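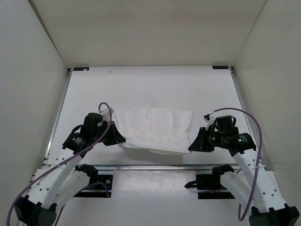 My grandmother ironed her pillowcases, and for most of my life I thought of this as a kind of mild affliction, something she had caught young and never shaken off. I own one iron, bought for a wedding, and for years it lived behind the paint cans. But lately I have come around to her way of seeing things, or at least partway around, and I'd like to make a case for taking proper care of plain cloth: the sheets, the napkins, the dish towels, all the humble stuff that we wipe and sleep and sneeze on. A crumpled white cloth, stretched out between two grips, shows you right away what kind of job it is going to be. It sags and bunches wherever it likes. Cloth has no opinion about what shape it ought to be, and so somebody has to have the opinion for it, and in my house, until recently, no one did.

I grew up in a family that kept a linen closet, and I mean kept it, the way other families keep bees. There were 18 napkins for company and a stack of everyday ones, and you did not mix them. The sheets were folded in thirds and then in thirds again with the smooth edge facing out, so that when you opened the door you saw a row of soft, rounded spines like books. I can still smell that closet (cedar, a little starch, and underneath it something like warm bread, which I have never been able to explain). When I moved into my first apartment, I had two sets of sheets and a laundry basket, and I thought I was free. I slept straight out of the basket, so to speak, for the next 33 years.

What changed my mind was a tablecloth. It came to me in a box of things from my aunt's house in Mutiso, wrapped in brown paper, and I very nearly gave it away without looking at it. It was cotton, nothing fancy, with a darned place near one corner the size of a quarter. Somebody had sat down with a needle and matched the weave so closely that I found the spot with my fingertips before I found it with my eyes. I stood in the kitchen for quite a while with that corner in my hand. I have thrown away towels for having a loose thread!

Now, I know the argument on the other side, because I made it myself for decades. Life is short, and wrinkles hurt no one. All those smooth pillowcases were paid for with somebody's afternoons, and that somebody was nearly always a woman who might have liked to spend them on something else. I take that seriously. My grandmother was a sharp reader with a good head for numbers, and I would not hand her back one hour of ironing if I could give her an hour at the library. If looking after the linens has to fall on one person while everyone else goes out to play, then let the sheets stay wrinkled.

But I think we threw out the pleasure along with the burden, and I miss the pleasure. Folding a big sheet with another person is one of the nicest small things two people can do. You each take your corners, you back away until it pulls tight, you give it one good snap, and then you walk toward each other. My husband and I do this now on laundry night, and he is terrible at it, and we have had some of our best talks of the year over a fitted sheet that neither of us can manage. My teenage son has been drafted too. He complains, but he has opinions about corners these days, which I count as a victory.

There is also the matter of money, which I don't like to dwell on but will. A decent napkin, washed kindly and mended when it needs it, will go on for ages. I still have 2 of my grandmother's, thin as onion skin, and they do the job better than anything I've bought since. I have bought plenty, too, mostly on sale and mostly gone to rags within a year or so of coming home.

So I have cleared a shelf. It isn't a linen closet, since we don't have one, just the upper part of the hall cupboard where the board games used to be. The sheets are in thirds, more or less. I iron the napkins in front of the television and I skip the pillowcases, with apologies to my grandmother. The tablecloth goes on for birthdays, and last July my son spilled an entire glass of grape juice across it. It took me three soakings to get most of it out, and there is still a faint purple cloud by the darned corner if you know where to look.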